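Limpieza de episodios, segunda parte: los tiempos

Sigo con las notas sobre el software del brazo pequeño. En la entrada anterior conté cómo grabo los episodios y me dejé fuera lo que más horas me ha llevado este mes, que es la sincronización entre las lecturas de los servos y las imágenes.

El síntoma era fácil de ver en las gráficas. La política entrenada llegaba bien a la zona del objeto, se paraba un instante y corregía hacia atrás. Pensé primero en la calibración y la repetí entera dos veces. Nada. Después bajé la ganancia proporcional del codo y el movimiento quedó más suave, pero la corrección seguía en el mismo sitio.

El problema estaba en el grabador. El bucle de control leía las posiciones, pedía el último fotograma al hilo de la cámara y guardaba las dos cosas con la misma marca de tiempo, la del momento de escribir. El fotograma llevaba ya un rato en la cola. En mi caso el desfase medio era de 49 ms, y crecía cuando el disco estaba ocupado. Al entrenar, la red aprendía a asociar cada imagen con una postura que todavía no correspondía.

Lo he cambiado de esta manera. Cada fuente pone su propia marca al recibir el dato, con reloj monótono, y el grabador escribe dos flujos separados. El emparejamiento se hace luego, en Vollanex (el paquete de scripts que uso para preparar los datos), interpolando las articulaciones al instante de cada imagen. Si el hueco entre dos lecturas es demasiado grande, el tramo se marca y no entra en el entrenamiento. Nestor Ignacio me sugirió descartar el episodio completo, pero perdía demasiado material bueno por un solo hueco.

Al pasar el nuevo filtro sobre los datos antiguos salieron 3.043 pasos marcados, casi todos al principio de cada grabación, mientras se abría el fichero de vídeo. Ahora el grabador abre el fichero antes y espera a que la cola esté vacía.

Otra cosa que he tocado es la configuración de la tarea. Antes las zonas de recogida y de entrega estaban escritas a mano en tres scripts distintos, con los inconvenientes previsibles. Ahora hay un único archivo con las cuatro esquinas de cada zona en coordenadas de la base, y de ahí lo leen el planificador, el validador y el visor. Si muevo una cinta en la mesa, cambio un número y ya está — siempre que me acuerde de cambiarlo.
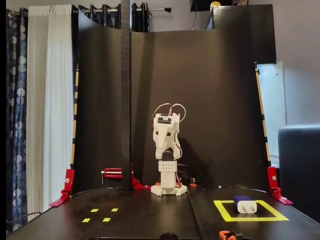 El brazo entre las dos zonas, con el objeto en el cuadrado de cinta amarilla.

El planificador sigue siendo muy simple: interpolación en el espacio articular, con un punto intermedio elevado para pasar de un lado al otro. Yu-ting Chuang me pasó una versión con límites de aceleración por articulación que quiero probar el lunes. La muñeca es la que peor lleva los arranques bruscos.

Queda pendiente el visor, que todavía lee el formato viejo. De momento convierto los episodios a mano cuando necesito revisar alguno.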